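Tandidura drops "folds itself" claim from its small mailer box

April. Packaging firm Tandidura has reissued its small corrugated mailer, the Uzor, with plainer wording on the carton and no promise that anyone can put it together without looking.

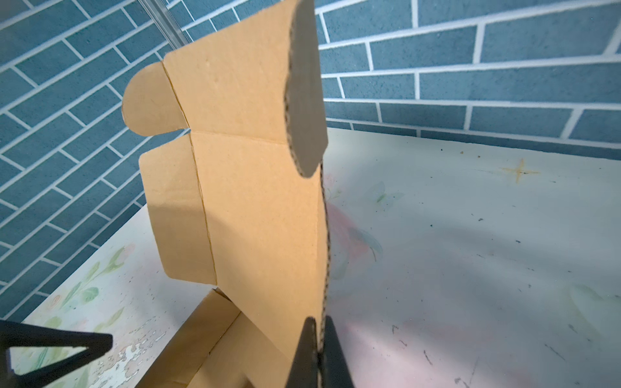
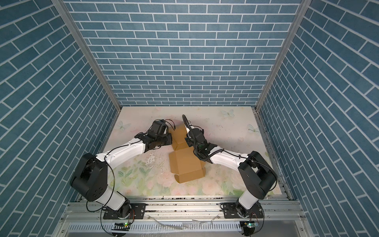 Brown corrugated die-cut blanks, before final assembly.

PACKAGING & SHIPPING

The Uzor ships flat, in bundles of 500. Earlier sales sheets said it "practically folds itself." Product manager Nneka Aliyu asked for that line to go.

"I have yet to meet cardboard that folds itself," Aliyu said. "You crease it first, all of it, and then you tuck the tabs. Skip the creasing and the side walls spring back at you. We should have printed that in the first place."

The board is unchanged, and Tandidura makes no claim that the box is stronger, greener or faster to pack than anyone else's. A bundle costs the same as before.

Da-eun Heo, who buys packaging for the mail-order shop Brirnholm, tried the new instructions on 2 bundles and was not won over entirely. "The steps are clearer. The tabs are still fussy," Heo said. "Order a few before you order a pallet."

Sample packs of the Uzor are available from Tandidura's sales desk on request.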